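Fliltemcombe's Bead and Trinket Swap Is Back, 10/06/2021

Anyone with a drawer full of necklaces they never wear (and who doesn't have one?) is warmly invited to the Kolář reading room this week, where Iveta Zelenák is once again laying out her much-loved swap table. Beads, bangles, bracelets and wristwatches are all welcome, and she says a tired clasp or a missing pearl is no reason to stay home.

Last year 28 neighbors came by and 70 pieces found new owners, which pleased Iveta no end. Matúš Bednárik will be at the side table restringing beads for $2 a strand, and he is happy to chat while he works, so do bring a cup of tea and pull up a chair. Anything left over goes to the charity shop in Utov, which would be very glad to have it.
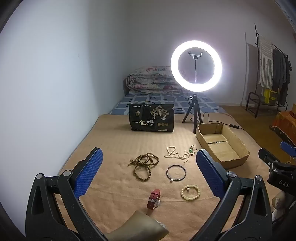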